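Hi Hakim,

July update from the Pillstead sorting room, a little longer than usual as you asked how the boxes are working out! Short version: we like them, and we've spent less than I expected.

You'll remember the grant paid for 600 cardboard boxes from Allwood. We're using the plain brown ones for everything small (letters, receipts, the Jugah family photos), and so far 17 shelves are packed and labeled. Darmawan Setiawan does the labels, and his handwriting is so much better than mine that I've stopped offering. 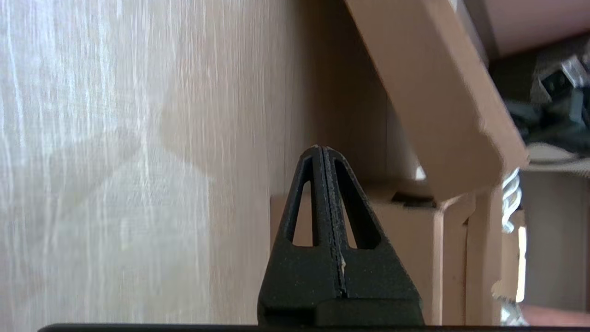

The labels did peel in the first week. We switched to the wider tape, wrote directly on the lids as a backup, and I haven't had to redo one since then. I'd like to keep doing both, even if it's slower.

Next job is the Dremance papers. They came to us in grocery bags, all years mixed up together, and I'm guessing about 2,000 sheets. We tried sorting them on the table and ran out of room before lunch, so now we work on the floor, one box per year, and put the odd ones aside for Darmawan.

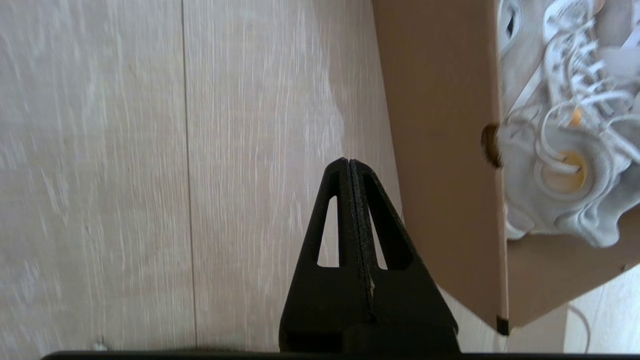
Knees are complaining, so could I put $60 of the leftover supply money toward a couple of kneeling pads? I'd also like another roll of the wide tape out of the same pot. If that's fine with you, just reply yes and I'll send the receipt along with the August report.

Thanks again,
Your sorting room crew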